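Windavden Audio Guide System
Section 4: Setting up a gallery for visitors

Revision 2015-07-14. Applies to the Windavden 30 handset and the Hawthorne charging rack. If your handsets have a green stripe on the back they are the older model, and you want the thinner manual, which is also the better written one.

4.1 Before you start

You will need:
the charging rack, fully plugged in
the gallery beacons, one for each stop on the tour
the curator's key (small, grey, usually in somebody's coat)
a floor plan with the stop numbers marked on it

The floor plan should show the gallery as it is now. Plans drawn up for the opening of the building are charming documents and tend to leave out the gift shop.

Note: The rack holds 22 handsets. A twenty-third can be balanced on top, where it will not charge.

4.2 Placing the beacons

1. Walk the route with the floor plan and decide where visitors will stand. They will stand where they can see the object and lean on something, so start with the benches.

2. Fix each beacon to the wall or the plinth at chest height, with the Ukov logo facing the visitor. Use the pads supplied. Do not fix beacons to the object, even if the object is very large and the artist is very relaxed.

3. Leave at least 8 metres between beacons. If two stops are closer than that, give them the same beacon and let the visitor choose from the list on the screen.

4. Press the button on the side of the beacon until the light blinks twice. One blink means the battery is low. A steady light means you have pressed the button for too long and should go back to the start of this step.

Caution: Beacons placed behind glass will work on the day you test them and then become moody. Put them in front of the case or beside it.

4.3 Loading the tour

1. Put the curator's key in the slot on the left of the rack. The screen will show the word READY, followed by the name of whichever museum last used the rack. Ignore the name for now.

2. Choose LOAD TOUR and pick your file. Tours made in Plomex need to be saved as "handset, spoken" first. Tours saved as "handset, full" also contain the producer's notes, and visitors to one town museum spent most of March hearing a voice say "pause here, cough" in front of a Roman drain.

3. Wait for every light on the rack to turn green. A full tour of 209 stops takes more than 30 minutes. A shorter tour takes less time and is, in the opinion of this manual, a kinder thing to do to people.

4. Take one handset from the top row and one from the bottom row and play stop 1 on both. If they disagree, load the tour again.

5. Choose MUSEUM NAME and type in your own. Visitors do notice.

Note: Removing the key while the lights are still amber will leave some handsets with the new tour and some with the old one. There is no way to tell which from the outside.

4.4 Cleaning handsets between visitors

1. Switch the handset off, or lock the keys by holding 0 and 5 together. An unlocked handset will talk to you throughout.

2. Wipe the earpiece and the keypad with a soft cloth, very slightly damp. Kitchen spray takes the numbers off the keys, starting with the one you use most.

3. Check the neck cord for knots. Replace any cord that has been chewed.

4. Fold the cloth and put it back in the tray under the rack.
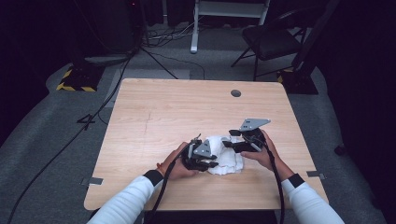
4.5 Languages and volume

1. Each handset starts in the language of the last visitor. To change this, open SETTINGS on the rack and set "On return" to your house language.

2. Set the starting volume to 4. Visitors who want it louder will find the button. Visitors who want it quieter will hold the handset at arm's length and look at you.

3. If you add a language later, load the whole tour again as in 4.3. Loading only the new language gives you the new language at every stop, including the English ones.

The Greek sample tour on the rack was written and read by Angeliki Nikolaidis, and the English one by Filippos Fragkou. Both may be used for testing. Please delete them before opening, as they describe a vase you do not own.

4.6 Lost handsets

A handset taken past the door beacon will beep until it is brought back or the battery gives out. The battery is very good. To stop the beep, place the handset in any free slot on the rack and press CLEAR.

If the handset does not come back, open LIST, find its number and choose RETIRE. Retired handsets cannot be brought back into use without the curator's key, so check the coats first.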